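I have stopped trusting the long book. I don't mean the old long books, which had to get past an editor with a pencil. I mean the kind that shows up now, 996 pages with a map in front, book one of who knows how many, and a line on the back telling me the pages fly by.

Skerholm is the one everybody pressed on me this spring. I gave it a fair shot. The murder happens on page 193. Before that we get the harbor, the history of the harbor, two weddings and a tax dispute. People who love it say the slow start builds dread. Maybe. I was reading in bed and it built a sore wrist.

What bothers me is how readily we take length for depth. A writer spends 45 pages on a character's childhood and reviewers call her "fully realized." I'm not convinced. I know the name of her pony. I still couldn't tell you what she'd do if somebody lied to her, and the plot depends on it.

Compare Varela, which you can finish on a Sunday afternoon. There's one house, one bad marriage and a locked freezer. The husband gets perhaps a page of background and I'd know him anywhere.

Fans will say I'm impatient, and that a big book asks for a different kind of reading. I've heard this said of plenty of books that simply needed cutting.
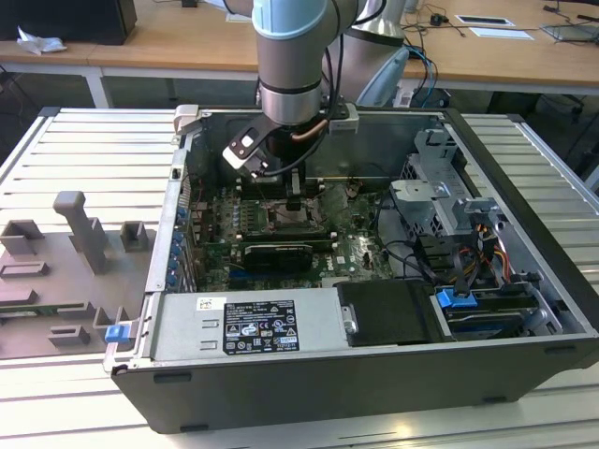

Ngozi Tamuno wrote to tell me I had it backward, that she read Skerholm twice and the tax dispute is where the killer first gives himself away. I went back and checked. She's right about the clue. It takes up one paragraph, and the chapter runs on long after it.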